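Lesestoff > Kurzprosa > Werkstattgeschichten

Zuletzt aktualisiert im Januar

Der Handschuh

Chathurika zog den Handschuh an und wartete, bis der Arm antwortete. Er antwortete immer etwas zu spät. Man hob den Zeigefinger, und drüben hob sich der Finger mit der silbernen Kuppe, als müsse er erst überlegen.

Bei Ukevix hieß das Vormachen. Man machte eine Sache so lange vor, bis die Maschine sie allein konnte. Im Protokoll stand Durchgang 908. Sie schloss die Hand, und auf dem Schirm drückte sich das Metall in den grünen Stoff.

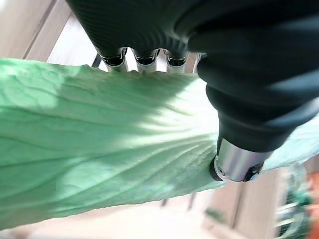 Zu fest, meinte Dinesh, sie greife wie jemand, der Angst habe, etwas fallen zu lassen, und genau das lerne der Arm dann von ihr.

Sie lockerte die Finger. »So?«

»Langsamer.«

Ihre Mutter hatte ihr mit vier Jahren gezeigt, wie man Wäsche zusammenlegt. Sie hatte von hinten ihre Hände genommen und kein Wort gesagt. Daran dachte Chathurika jetzt – an den Druck der Daumen, nicht an die Wäsche.

Nach dem Stoff kam das Blatt. Sie hielt die Luft an und führte die Kuppen von oben heran, den anderen Finger von unten. Dinesh sagte nichts mehr.

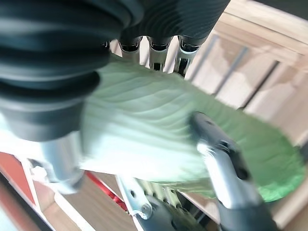

Das Blatt zwischen den Fingern.

Um 3 Uhr zog sie den Handschuh aus. Ihre Hand blieb noch eine Weile halb geschlossen.

Kommentare (2)

Pejman Kiani: Das mit der Mutter hätte länger sein dürfen.

Anoma K.: Gern gelesen. Lernt der Arm es am Ende?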